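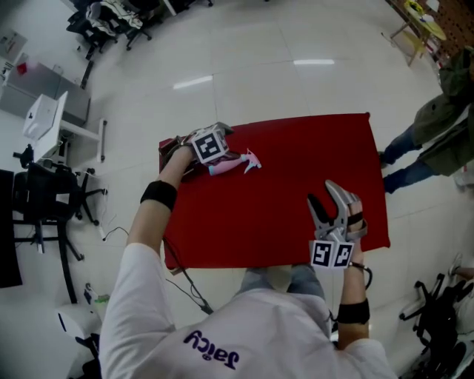

Galerie : la salle, la table, le flacon

Fiche d'aménagement, projet Prasico. Mise à jour du 31 octobre 2020.

Cette page rassemble les observations relatives à la salle de manipulation d'objets ménagers. Elle porte sur le mobilier, les revêtements, l'éclairage et les objets posés sur la table de travail. Les légendes renvoient à la prise de vue placée en tête de page. Les cotes sont celles du relevé de la salle et n'ont pas été déduites de l'image.

Vue d'ensemble
Prise de vue en plongée, une personne assise à la table, une seconde debout à droite. Manche longue blanche, inscription violette « Jaicy » dans le dos, jean bleu clair. Une pince dans chaque main.

Table de travail
Plateau rectangulaire, entièrement couvert d'un tissu rouge vif. Le bord opposé paraît légèrement courbe : déformation due au grand angle, le plateau est droit. Profondeur relevée : 800 mm. La position assise est retenue pour toutes les tâches sur petits objets ; la position debout est réservée au rangement en hauteur.

Nappe
Rouge uni. Référence 1002 au catalogue Manura, coupée au mètre, ourlée sur deux côtés seulement. Lavage à 30 °C, séchage à plat. Un tissu plus clair avait été essayé en janvier, puis abandonné : les flacons translucides s'y distinguaient mal et les reflets du plafonnier remontaient vers l'opérateur. Le rouge donne un contraste suffisant avec les plastiques bleus, roses et blancs, qui forment l'essentiel du lot ménager. Il convient moins aux éponges orange et aux bouchons rouges, traités à part sur une nappe grise.

Flacon pulvérisateur
Rose, corps bleu clair. Couché sur la nappe, buse vers la droite, saisi entre les mors sombres de la pince de gauche. Les pulvérisateurs sont classés en catégorie C (objets à deux volumes, corps et tête), avec les pompes à savon. La tête déporte le centre de gravité lorsque le flacon est peu rempli. Consigne de remplissage pour cette catégorie : 100 ml d'eau du robinet, bouchon serré à la main, buse en position fermée. Ne pas utiliser de flacon ayant contenu un produit chloré, même rincé.

Pince de gauche
Surmontée d'un cube blanc portant des marqueurs noir et blanc. Câble noir descendant par-dessus le bord avant de la table jusqu'au sol. Le passage par le bord avant impose de garder les jambes en retrait du câble. Une fixation sous plateau est demandée à Prutach, délai non communiqué.

Pince de droite
Deux longs doigts argentés, ouverts et orientés vers le haut au-dessus de la nappe. Deux marqueurs carrés noir et blanc côte à côte, à la base. Câble noir court, formant une boucle près du poignet. Les doigts longs sont prévus pour les objets étroits et les ouvertures de bac ; ils marquent les emballages souples si la fermeture est trop rapide.

Bandes de bras
Noires, une par bras : celle de gauche, élastique, à mi-hauteur de la manche sur l'avant-bras, celle de droite près du coude. À porter par-dessus une manche longue. Ajustement sans serrage, à revoir après chaque pause.

Sol
Carrelage blanc brillant. Entretien courant à la serpillière microfibre, détergent neutre, sans cire. Le produit Koutsoukos livré au printemps laisse un film gras visible à contre-jour et n'est plus utilisé. Ne pas traîner les piètements métalliques : deux carreaux ont été remplacés près de la porte.

Éclairage
Deux bandes lumineuses au plafond, au-dessus de la table, reflétées par le carrelage. Flux nominal : 3000 lumens par bande. Le reflet au sol est sans conséquence pour le travail sur table. Il devient gênant pour les objets ramassés au sol, notamment les sachets transparents ; dans ce cas, poser d'abord le tapis mat de la réserve.

Côté droit de la salle
Seconde personne debout, veste vert olive et jean bleu foncé, un pied avancé vers la table. Le dégagement de ce côté doit rester libre sur toute la longueur du plateau, chariot compris. Les objets suivants sont présentés par la droite, un par un, tête ou poignée tournée vers la personne assise.

Table d'appoint
Petite table en bois, au fond à droite, avec des éléments jaunes posés dessus. Elle reçoit les objets en attente. Pas de liquide ouvert ni de lame sur ce meuble. Capacité suffisante pour un lot de catégorie C, insuffisante pour les bacs, qui restent au sol le long du mur.

Mur du fond
Ton brun chaud, à motif. Revêtement d'origine, conservé en l'état. Dépoussiérage à sec uniquement. Aucun perçage autorisé ; les étagères prévues au premier plan d'aménagement ont été remplacées par des caisses empilables.

Fauteuil de bureau
Noir, à roulettes, en bas à droite. À reculer lorsque le chariot circule. Les roulettes dures d'origine conviennent à la moquette et doivent être remplacées par des modèles à bande souple pour le carrelage. Commande en cours auprès de Manura, même référence pour l'ensemble des sièges de la salle.

Rangement en fin de séance
Flacons vidés, têtes démontées, séchage sur grille. Nappe secouée puis pliée en quatre, face propre à l'intérieur. Câbles enroulés sans torsion et suspendus au crochet de la réserve. Fauteuil contre le mur, lumière éteinte au tableau du couloir.

Galerie suivante : bacs, couvercles et boîtes à charnière
Retour au sommaire du projet Prasico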